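### 3.2 Anordnung auf dem Teller

Bei der Obstaufgabe zählt vor allem, wo die Stücke auf dem Teller landen und was daneben liegen bleibt. Teller weiß, Tischdecke rosa, bedruckt – dieselbe Decke in allen 27 Durchgängen der Reihe Willia. Keine feste Reihenfolge vorgegeben. Kleine Zitrusfrüchte rollen leicht, Kartoffeln kaum, Wasserkastanien je nach Lage. Die Rolle der Tellergröße wurde nicht getrennt untersucht, siehe Abschnitt 5.
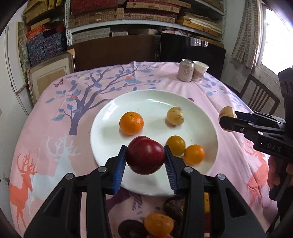
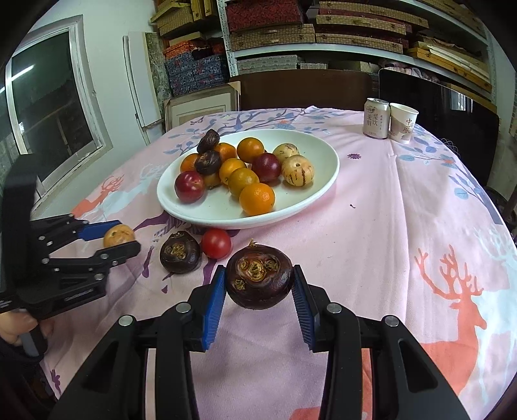
**Abb. 2:** Obst und anderes auf dem Teller. Oben: dunkelroter Apfel knapp über dem Teller, darauf u. a. Mandarine und kleine Kartoffel. Unten: Wasserkastanie über der Decke, zwei weitere oben auf den Zitrusfrüchten.

Auffällig der Unterschied zwischen lockerer und gehäufter Ablage (Abb. 2, oben bzw. unten). Im unteren Bild drängt sich das Obst teils übereinander, rechts ist der Teller weitgehend frei. Solche Haufen werten wir nach dem Schema Benico als Stapel, auch wenn nur 2 Stücke übereinander liegen. Verdeckte Früchte gehen mit in die Wertung ein, sofern ein Stück Schale sichtbar ist – sonst nicht. Grenzfälle wurden doppelt kodiert, Abweichugen im Anhang. Die Kategorie „Rand“ fehlt hier noch, kommt in 3.3 dazu.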